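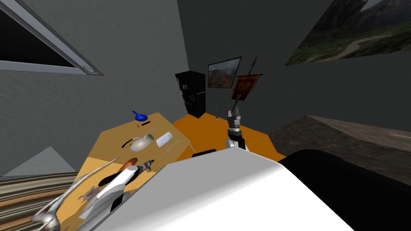
Light wooden table, small blue scoop.

Blog > Kitchen > Tea

2 min read

I have gone back to loose tea. Bags were costing me more than I liked, and the Tralcombe shop sells a plain black blend in 155 g packets. One lasts me about 18 days. I use one level scoop per mug and leave it four minutes. Selma Grgić puts the milk in first, which I tried in October and didn't care for. Next I want to try the Garano, if they get it back in.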